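To: Huvport Workshop Automation List
Subject: Re: Planar pushing cell, board mounting and rod clearance
Date: 2026-09-05

Members of the Sarnley group wrote:

> We are preparing a pushing station modeled on the one at Huvport and would
> be grateful for guidance on two points before we cut any stock.
>
> First, is the wooden board bolted directly to the perforated table, or is
> there a layer in between? Our own test piece bowed after a month, and the
> blocks now drift toward one corner.
>
> Second, what clearance do you hold between the rod and the board? We set
> ours by eye and have already scored the surface.

Thank you for your inquiry. The following reply is offered on behalf of the Huvport shared workshop and may be forwarded to other groups.

On the first point, the board is fastened directly to the table with no layer in between. Bolts are tightened in stages, alternating between opposite corners, and checked again the next day. Members are asked not to oil or varnish the wood. An earlier board was varnished, and the cube-shaped block stuck and released unevenly during slow pushes. A bowed board should be replaced. Shimming was tried here in November and the results did not last.

On the second point, the present clearance is 2 mm, set with a feeler gauge at 13 points across the board. The lowest reading governs. The control program, which we call Tikkanen, refuses any downward command past that height. Please note that the check must be repeated whenever the rod is removed from its clamp – even if it is put back at the same mark.

Sarnley also asked at the last joint meeting whether block shape matters. It does. Of 147 logged pushes with the triangular prism, 53 ended with the block turned further than the program allowed. The cube was more predictable when the rod met the middle of a face. We have no settled figure for contact near a corner and would welcome yours.

The marker beyond the board should stay flat on the table and should not be moved during a session. If it is disturbed, the camera alignment must be run again from the start.

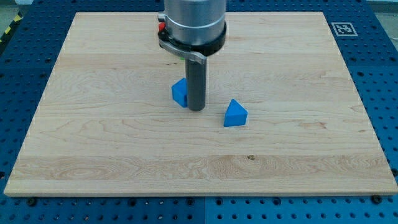 Posted by Kasun Siriwardena, Huvport Shared Workshop

The rod is lowered beside the cube, with the prism on the board to its right. Groups building their own station may wish to copy the rounded tip, as a square-ended rod caught in the grain during our early trials.

Drawings for the clamp bracket are held in the Plusport folder under the list archive. Requests for access should be sent to the list and not to individual members. Sarnley is invited to send its bolt spacing and board thickness before ordering material.

Respectfully submitted,
K. Siriwardena
for the Huvport Shared Workshop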